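中古マンションの内覧、2回目では何を見ればいいですか?

不動産・住まい > 中古マンション購入

タキエル

はじめて投稿します。中古マンションの購入を考えていて、先日1回目の内覧をしてきました。築年数はそれなりですが、角部屋で南西向き、専有面積は57平米、2LDKです。価格は2,683万円。夫婦ともにかなり気に入ってしまって、帰りの電車でもうソファの置き場所の話をしてました(笑)

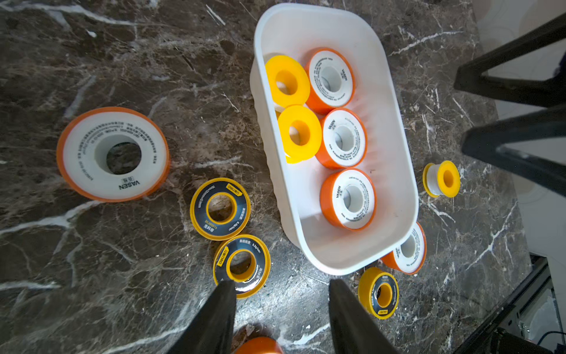 ただ、浮かれて細かいところをほとんど見てないんです。担当の方からは「水回りは数年前に交換済み」と聞いたものの、どこまで交換したのかは聞きそびれました。うちは夫がDIY好きで、シールテープなんて黄色いのやらオレンジと白のやら、白いカゴに入りきらないくらいあるので、蛇口まわりの簡単な作業なら自分たちでやるつもりです。でも床下の配管となると話は別ですよね。2回目の内覧を申し込んだので、何を見て何を聞けばいいか、買った経験のある方教えてください! ちなみに管理費と修繕積立金は資料で確認済みです。

投稿日:2026年9月23日

Ragnvald Solberg

うちも4月に中古を買ったばかりなので、自分がやったことを書きますね。

まず配管は、「交換済み」の範囲を書面で出してもらったほうがいいです。キッチンや洗面台の設備だけ新しくして、床下の給水管と給湯管は昔のまま、というのは普通にあります。私が見た部屋のひとつもそれでした。工事の見積書か完了報告書が残っていれば一発でわかります。売主さんが持っていなくても、管理組合に工事申請の控えがある場合もあるので、担当さんに頼んでみてください。

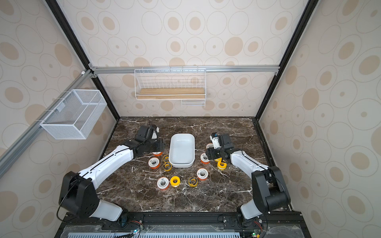 この回答は2分で読めます

次に、金額を見たとのことですが、修繕積立金は長期修繕計画とセットで見るのがおすすめです。今は安くても数年後に段階的に上がる計画になっていたりします。重要事項調査報告書を取り寄せてもらえば、滞納の総額や今後の値上げ予定も載っているはず。うちは最大で今の倍近くまで上がる計画だったので、それ込みで予算を組み直しました。

あと当日の持ち物は、メジャーとスマホと間取り図のコピー! 冷蔵庫の置き場と、玄関から廊下の曲がり角の幅は絶対に測ってください。私は廊下を測り忘れて、前の家から持ってきた食器棚が入らず、泣く泣く手放しました……。窓は全部開け閉めして、できれば1回目と違う時間帯に行くといいです。南西向きなら夏の西日がどのくらい入るかも気になるところですね。

それと、水回りのDIYは入居してからにしましょう。引き渡し前に触るのはもちろんダメですし、共用部分の配管は買ったあとでも勝手にいじれません。どこからが共用かは管理規約に書いてあります。

スカスコーム

勢いで買うのもアリだと思いますよ。私は1回しか見ないで決めて今も住んでます。ただ上の階の足音だけは予想外でした。

ねるな

もう解決してたらごめんなさい。ゴミ置き場と駐輪場と掲示板は見ましたか? 掲示板に騒音の注意文が何枚も貼ってあるマンションは、私ならやめておきます。駐輪場も、空きがなくて2台目は抽選というところがありました。それから住宅ローンの事前審査がまだなら、内覧と並行して出しておくと気が楽です。うちは後回しにして、ほかの人に先を越されました(涙)

タキエル

みなさんありがとうございます! 食器棚の話、他人事じゃないです……うちにも大きいのがあるので廊下は必ず測ります。配管の書類は担当さんにメールでお願いしました。事前審査も今週中に出すつもりです。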